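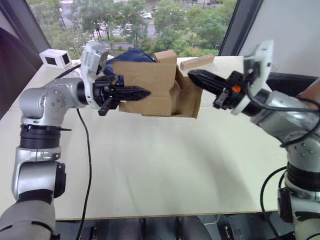 Both arms on the box, Drelport bench.

We spent most of October on one question: does a policy for box handling do better if the two arms share a single action output, or if each arm has its own and they only see each other through the cameras? Nitance, our training code, can do either, so the comparison was cheap to set up.

I recorded 53 demonstrations and trained both versions on the same set. Each then got 30 trials, with the box starting in a slightly different place every time. The shared version dropped or lost hold of the box in two of them. The split version did so in six, mostly when one arm began to push before the other had made contact.

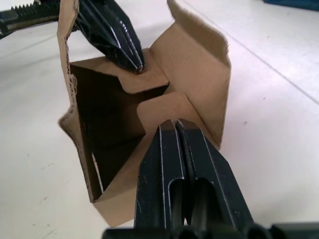
Aurelio Gallegos wrote back that 30 trials is too few to tell six from two, and that he would want the same test on a second size of box before believing it. He also asked if the split version had been given a longer history of frames, as they do at Dalsgaard.

It hadn't. I've started a run with up to two seconds of history and should have it by Sunday. The second box size will have to wait until the Plusstead order comes in.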